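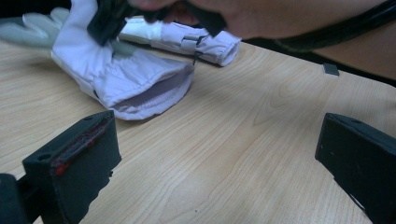

Cómo lavar y guardar los guantes de esquí al final de la temporada

Martes, 3 de agosto de 2021

Los guantes de esquí se guardan casi siempre en la misma bolsa que las botas y vuelven a salir en diciembre, con el forro apelmazado y olor a cerrado. Lavarlos lleva media hora de trabajo y dos o tres días de secado. Esta guía sirve para guantes y manoplas acolchados con relleno sintético, con o sin membrana impermeable. Al final hay un apartado para los que llevan piezas de cuero.

Antes de empezar

Busca la etiqueta. Suele estar cosida por dentro del puño, a veces debajo de la cinta de ajuste. Si aparece la cubeta tachada, el guante no se puede lavar con agua y solo queda limpiar la superficie con un paño. Si aparece la mano dentro de la cubeta, lavado a mano. Algunos fabricantes permiten la lavadora en programa delicado, pero el lavado a mano castiga menos las costuras y la membrana.

Material:

Un barreño o el lavabo bien aclarado
Agua tibia, a 30 grados como máximo
Jabón líquido para prendas técnicas
Un cepillo de dientes viejo
Dos toallas
Una esponja
Impermeabilizante en espray, sin gas si es posible

No uses suavizante, lejía ni detergente en polvo. El suavizante deja una capa que tapa los poros de la membrana, y el polvo se queda atrapado en el relleno y cuesta mucho sacarlo. Yo uso el jabón de Bollik, que viene en botella de medio litro, pero cualquiera para tejidos impermeables vale. Un jabón neutro en poca cantidad también sirve para salir del paso.

1. Vaciar y cepillar

Saca los forros interiores si son de los que se desmontan y lávalos aparte. Mira en los bolsillos del dorso: es fácil dejarse un forfait o un calentador usado. Sacude los guantes boca abajo para que salga la arenilla y cepilla en seco las costuras de los dedos. Cierra los velcros antes de mojar nada. Un velcro abierto se engancha en el forro y saca hilos.

2. Tratar las manchas

En los guantes claros la suciedad se concentra en las yemas, en el borde del puño y en la base del pulgar. Moja la zona, pon una gota de jabón y frota con el cepillo en círculos pequeños. Déjalo actuar diez minutos.

Las marcas de grasa del telesilla necesitan otra cosa. Pon encima polvos de talco, espera un par de horas, cepilla y luego aplica el jabón. Si la mancha lleva allí varias temporadas, quedará una sombra. La crema solar deja un cerco amarillento que sale mejor con agua tibia que con fría.

3. Lavar

Llena el barreño, añade el jabón según la dosis del envase y mete los guantes con la abertura hacia arriba. Aprieta con la palma para que el agua entre en el relleno, suelta y repite durante cinco minutos. No los retuerzas. El agua saldrá gris la primera vez, incluso en guantes que parecían limpios.

Para el interior, mete la mano dentro del guante y frota los dedos unos contra otros. Es incómodo y funciona mejor que cualquier cepillo. No les des la vuelta: en los guantes con membrana, el forro va cogido solo por las puntas y, si se suelta, volver a colocarlo es muy difícil.

4. Aclarar

Cambia el agua hasta que deje de hacer espuma. Normalmente son cuatro o cinco cambios. Los restos de jabón atraen la humedad y reducen la impermeabilidad, así que conviene dedicarle tiempo a este paso. Para vaciarlos, sujétalos con los dedos hacia arriba y aprieta desde las puntas hacia el puño, despacio.

5. Secar

Envuelve cada guante en una toalla y presiona con el antebrazo. Después ponlos de pie con la abertura hacia abajo, en un sitio ventilado y a la sombra. Si no se sostienen, un par de botellas estrechas hacen de soporte. También hay colgadores específicos; el de Engström, con dos varillas, cuesta 14 euros y ocupa poco.

Tardan entre dos y tres días. El segundo día mete papel de cocina en los dedos y cámbialo por la noche. Nada de radiador, secador caliente ni sol directo: el calor fuerte encoge el forro, endurece el cuero y despega las cintas de las costuras. La secadora, solo si la etiqueta lo permite, en frío y con dos pelotas de tenis.

Para saber si están secos, mete la mano y espera un minuto. Si notas frío en las puntas, todavía hay agua en el relleno.

6. Impermeabilizar

Echa unas gotas de agua sobre el dorso. Si forman bolas y resbalan, el tratamiento sigue en buen estado y puedes saltarte este paso. Si el tejido se oscurece, toca renovarlo.

Pon los guantes sobre papel de periódico, al aire libre o con la ventana abierta, y rocía a 15 centímetros de distancia, insistiendo en las costuras. Espera unos minutos, retira el exceso con un paño y deja secar una noche entera. En guantes blancos, prueba antes en el interior del puño — algunos productos dejan un tono amarillento. El espray de Keslow no me ha manchado ninguno hasta ahora.

7. Guardar

Guárdalos en una bolsa de tela o en una caja de cartón, sin peso encima. El relleno aplastado durante ocho meses pierde volumen y abriga menos. Evita las bolsas de plástico cerradas y el trastero húmedo. Un sobre de gel de sílice dentro de cada guante ayuda. Si vas a usar una caja compartida con el resto del equipo, los guantes van arriba del todo y las botas abajo.

Guantes con piezas de cuero

El cuero de la palma no debe quedarse en remojo. Limpia esa parte con una esponja húmeda y jabón para cuero, y lava el resto por zonas. Cuando esté seco, aplica una capa fina de cera incolora con el dedo, sobre todo en los pliegues y entre el pulgar y el índice. Deja que la absorba y retira lo que sobre. Dos aplicaciones por temporada son suficientes para un uso normal.

Cuándo cambiarlos

Si el agua entra por una costura, se puede sellar con pegamento flexible. Si entra por todo el dorso después de impermeabilizar, la membrana está rota y el guante ya solo vale para quitar nieve del coche. Un forro agujereado en la punta de un dedo se cose en diez minutos con hilo de poliéster, siempre que se llegue con la aguja.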